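CATACUTAN, FORMER SUBMARINE DEPOT SHIP
Alongside inspection checklist, hull, decks and compartments open to visitors
Berth: Dalstead, inner basin
Inspection date: Saturday, May 15, 2021
Inspector: Peninah Rashidi
Marking used: S satisfactory, D defect, N not inspected, R repeat of a defect already on the list

Scope

The ship is laid up alongside with main machinery inhibited and shafts locked. Shore power only. The list covers the hull from the weather deck down to the tank tops, the mooring arrangement, both gangways and the route used by visitors. The funnel casing interior, the masts above the signal deck and the double-bottom tanks are outside this list and have their own sheets.

Frames are numbered from forward. Compartment names are those on the builder's general arrangement drawing and not those painted on the doors during the electronics trials refit, when several spaces were renamed. Where the two differ the trials name follows in brackets.

Section A. Moorings and access

A1. Head and stern ropes, condition over full visible length: S
A2. Breast ropes, chafe at fairleads: D
Comment: after breast rope flattened where it bears on the fairlead roller. Roller seized. Rope turned end for end as a temporary measure. Free the roller before the rope is replaced.
A3. Springs, even tension at mid tide: S
A4. Bollards and bitts, cracking at base welds: S
A5. Main gangway, treads, stanchions and side ropes: S
A6. Main gangway, roller foot and safety net: S
A7. Crew gangway, clear width at inboard end: S
Comment: measured 880 mm between stanchions. Unchanged.
A8. Gangway notices legible and current: D
Comment: telephone number for the duty office is the old one.
A9. Fenders, inflation and chain: R
Comment: forward fender chain shackle still moused with wire that has rusted through. Carried over from the previous sheet without action.
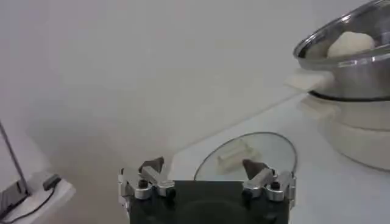 Fig. 1. Round glass lid, lying flat.

Section B. Hull, external

B1. Boot topping, port side, from the basin boat: S
B2. Boot topping, starboard side: N
Comment: the gap between hull and quay was too narrow at the state of the tide. To be done on the next low water with the ship breasted off.
B3. Draught marks forward and aft, legible: S
B4. Draught compared with last reading: D
Comment: aft reading is deeper by 200 mm. Forward reading unchanged. See C6.
B5. Rivet seams, sheer strake, weeping or scale: D
Comment: scale lifting along the seam below the after boat deck, port side. Hammer test gave a dull note over a short run of plating. Chalked. Ultrasonic readings wanted before any chipping is done.
B6. Overboard discharges blanked and tallied: S
B7. Sea inlets, external blanks in place as per docking record: N
Comment: diver's sheet not received.
B8. Zinc anodes, hanging type, suspended and bonded: S
B9. Submarine berthing catamarans, port side, lashings: D
Comment: the lashings are old natural fibre and will not take a load. The catamarans are exhibits now but still lie against the hull and work in any swell.

Section C. Hull, internal

C1. Watertight doors on visitor route, seals, clips and hold-back hooks: S
C2. Watertight doors off visitor route, shut and clipped: D
Comment: battery charging flat (Trials Lab East) found open on hold-back. Shut at time of inspection. A door off the route is to stay shut unless there is a named person in the compartment.
C3. Bilge level, forward magazine: S
C4. Bilge level, torpedo workshop: S
C5. Bilge level, shaft tunnel, both sides: S
C6. Bilge level, after compartment at frame 73: D
Comment: water above the floor plates. Clear, no oil film. Sample tasted of salt on the refractometer strip as well as by the silver nitrate test. Source not found with a hand lamp. The gland of the disused log tube is the nearest fitting that passes through the shell, and its packing has no date on the tally. Pumped down by portable set. Level to be marked on the bulkhead in paint stick and read at each watch until a rate of rise is established.
C7. Bilge alarm floats, hand test: D
Comment: all gave a signal at the quay panel except the one at C6, which was held up by a length of cable insulation. Cleared and retested.
C8. Portable pump (Flamik), start, prime and discharge hose: S
Comment: primed at the second attempt. Foot valve strainer cleaned.
C9. Fixed bilge main, pressure test from shore connection: N
Comment: isolating valve at the workshop bulkhead is passing. No point in testing until it is overhauled.

Section D. Electrical

D1. Shore supply cable, sheath and strain relief: S
D2. Earth leakage protection, trip test: S
D3. Emergency lighting on visitor route, duration test: D
Comment: four fittings dropped out before the end of the test. All are on the ladder down to the torpedo workshop. Replace as a set.
D4. Original ship's circuits, proved dead and labelled: S
D5. Electronics trials racks (Zimik room), covers fitted: S
Comment: covers fitted and screwed. The high-voltage capacitors were removed at lay-up according to the defect book. Shorting links remain across the terminals and should stay there.
D6. Cable glands left open after removals: R
Comment: same glands as last time, deckhead of the Zimik room. They pass through a watertight boundary and are to be blanked with proper plugs. Foam is not accepted.

Section E. Decks, ladders and visitor route

E1. Weather deck planking, proud bolts and split margins: S
E2. Ladders, handrail security: D
Comment: lower bracket loose at the foot of the ladder to the submarine crews' mess.
E3. Coamings marked in contrasting paint: S
E4. Overhead obstructions padded: D
Comment: padding missing from the torpedo rail end stop. It is at head height for most adults.
E5. Chain barriers and closed compartments: S
E6. Deck hatches, hinge pins and preventer stays: S
E7. Torpedo embarkation hatch, locked and tested: S
Comment: key returned to the duty office and signed for.

Section F. Fire

F1. Fire main, charged from shore, hydrants cracked open in turn: S
F2. Hoses, couplings and nozzles: S
F3. Extinguishers, service tags in date: S
F4. Detection heads, sample test per zone: S
F5. Paint store, contents against list: D
Comment: thinners present which are not on the list. Landed.
F6. Escape routes walked in the dark with lighting isolated: S
Comment: slow but possible from the workshop. See D3.

Priority order

Item C6 first, with B4 read again once the water is out and the ship has settled. The change in draught may be accounted for by the water found, but the figures have not been worked through and the after peak has yet to be sounded. No visitors below the main deck aft of the workshop until there is a rate of rise on record. Item B5 next, then D3, A2 and D6. The rest may be taken in any order before the end of May. 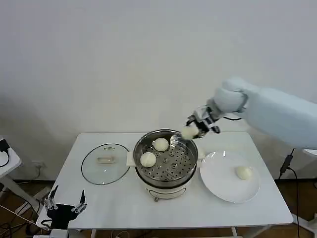

Mwende Mwaipopo does not agree with the order given for B5 and would put the plating level with C6. The sheer strake at that point was doubled during the trials conversion, when the after deckhouse was added, and the doubler is shown on the conversion drawing only. A dull note under the hammer could be wasted plate, or it could be water lying between the two thicknesses. If it is water, it has a way in from above, and the deck edge inboard of the chalk marks should be hose tested before the ultrasonic readings are taken. A single-thickness reading over a doubler will look sound and mean very little.

Inspector's reply to the above

Accepted. The conversion drawing was not carried on the round and the doubler had been missed. B5 is raised to equal first. The hose test will be done with a second person in the deckhouse void, deck edge forward to aft, with a dwell at each butt. If the void stays dry the chalked area is to be drilled at its lowest point, with a tapped plug ready.

The log tube gland will be repacked afloat only if the external blank is confirmed. Until the diver's sheet for B7 is on file the gland is to be nipped up by hand and otherwise left alone.

Readings for C6 are to be entered on the back of this sheet, with time and tide, and initialled.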